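Magazine > Features > Robots

Sat 19 May
By Sorcha Ó Flaithearta

I spent a morning with Farah Ngui, whose program Mavis learns to pick up food without ever touching any (lucky thing!). It's all simulated, 2,000 practice grabs in all, and I got hooked on the potato round.

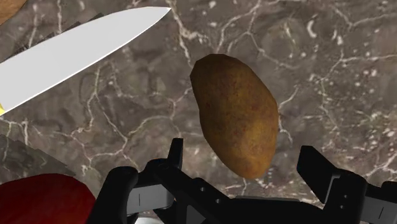

Scoring the grabs

Mavis managed 983 clean lifts. Farah wants more, and I'm rooting for her!

Recent
Brendan Moynihan on the Furis arm
Inside Saltetti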